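Contents | Previous chapter | Next chapter | Index
Last updated 2026-07-19

Chapter 3
Learning Assembly in Simulation

A simulated robot has every advantage a real one lacks. Its screws never roll under the cabinet, and its rent is paid in electricity. It still fumbles, and this chapter is largely a study in fumbling.

Our running case is the Brerna benchmark, in which an arm works over a board of parts on a table. The policy under study, Gremel, was trained on 2784 demonstrations collected in the Pornier simulator. It gets camera views and joint positions, and nothing else. In particular, it is never told where the parts are. 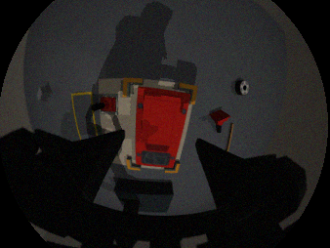 Why train in simulation at all, if the real robot is what matters?

Mostly for the resets. A failed attempt on hardware costs a person several minutes of tidying, while a simulator puts everything back before you can sigh.

The price is paid later, when friction and lighting refuse to behave as programmed. Section 3.2 takes up the usual remedy, which is to vary both during training until the policy stops relying on either. The Bellini variant does this with some zeal. It also needs roughly three times as long to train, a detail its early reports placed in an appendix.

Evaluation deserves the same suspicion. A single success rate hides whether the arm missed the part, dropped it, or carried it confidently to the wrong spot,
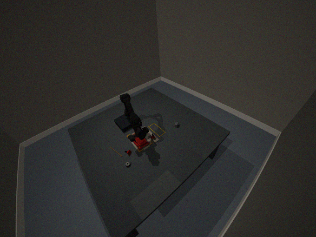

and these failures call for different cures. We therefore score each of the 1598 test episodes by stage: reach, grasp, transport, placement. Readers who skip ahead to the final table will find it less flattering than the introduction to the original report, and should read Section 3.4 before blaming the gripper.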